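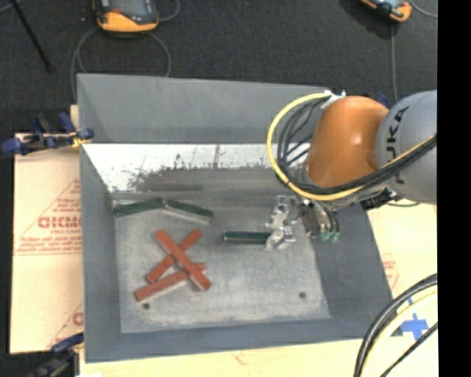
PARTS BIN AND STATION CHECK - COMMENTS SHEET
Plalidport, picking station 2

Complete at start of shift with the station isolated. Mark each item OK, Monitor or Fail. Comments required for Monitor and Fail.

1. Bin seating
Bin sits flat on the work surface, no rocking under hand pressure at each corner.
Result: OK

2. Bin walls
No dents, cracks or raised edges on back, side and front walls. Sloped left wall to be checked by hand with gloves on.
Result: OK
Comment: Gray finish sound on back wall.

3. Bin floor
No burrs or lifted metal.
Result: Monitor
Comment: Floor worn, with pale scuffs and a rough whitish band near the front edge. Specks and thin scratches on the bright strip below the back wall. No burr felt. Recheck at next 2,000 cycles.

4. Floor holes
Both holes free of chips and debris, edges smooth.
Result: OK
Comment: One hole lies close to the red blocks - move blocks before checking.

5. Blocks
Three red, three dark green. Reject any with chipped corners or loose material.
Result: OK
Comment: Red blocks found crossed in a pile at left. Acceptable for this station, loose stacking is permitted up to the limit on the Mukine sheet.

6. Gripper
Fingers clean, fasteners tight, no play.
Result: OK

7. Arm and cables
Cables clear of pinch points through full travel. Covers intact.
Result: Monitor
Comment: Cables run across the lettering on the gray section of the arm. Check for rubbing at that point. Fit sleeve if any wear is found, Vávra part 225.

8. Guarding and stop
Emergency stop tested, reset only from outside the guard.
Result: OK

9. Floor area
Walkway clear, no loose blocks underfoot.
Result: OK

Open actions
Item 3 - recheck floor, carry over to May sheet.
Item 7 - cable inspection before next full-speed run.

Form 133, copy to Grolutitz stores.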